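The shape of a wet afternoon

I had forgotten how long an afternoon is when you're looking after a toddler and it's raining. My grandson Liam was due to be collected at 6, it was just gone one, and we'd already done the ducks, the biscuits and the second lot of biscuits. So up to the loft I went (him shouting instructions from the landing) and down I came with a box of my own old toys that I'd been promising to sort out since we moved to Gillden.

Well! I'm 57, and I sat on that carpet and didn't move for an hour. There's a real pull to old toys, and I don't think it's just soppiness. My friend Beverley Hartley runs the toy library in Wastetlow and she sees it every Saturday-morning sort of parent, the ones who come in for a jigsaw and end up on the floor themselves. She has 2,000 toys on her shelves and she'll tell you straight off that the ones with batteries come back early and the plain ones come back late, usually with a bit of jam on.

The shape sorter is her great love. She says children go through a stage of bashing, then a stage of turning, then one day they look at the hole first and the piece second, and you could miss it if you were putting the kettle on. Liam is firmly at bashing. 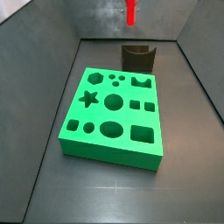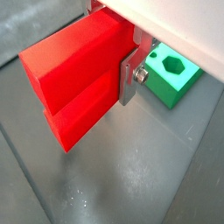
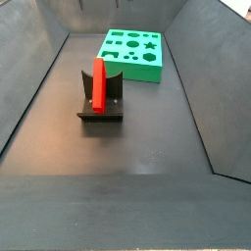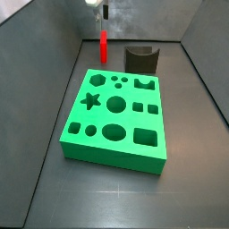 The green foam sorting board, first and last pictures, has a hexagon at the back left and three little round holes beside it.

My own sorter was a tin drum with a lid that bit your fingers. My brother posted my mother's door key into it one March and we were all locked out till teatime. I don't suppose you'd be allowed to sell one now, and fair enough, but I did love the clatter.

Tadhg Geraghty, who mends toys for Beverley out of his garage, reckons people give up on things far too quickly. He's glued, sanded and re-strung his way through wagons, xylophones and one very sorry giraffe. His rule is to check for loose bits, wash everything in warm soapy water and leave it on a towel overnight. I asked him about paint and got twenty minutes, so I'll just say that if you don't know how old it is, put it on a high shelf and let it be looked at.

As for buying, I'd hold off. Joining the toy library costs less than a takeaway, and when your little one goes off the farmyard you simply hand it back - no guilt, no cupboard that won't shut. Mine still won't shut, mind you. The tin drum is in there.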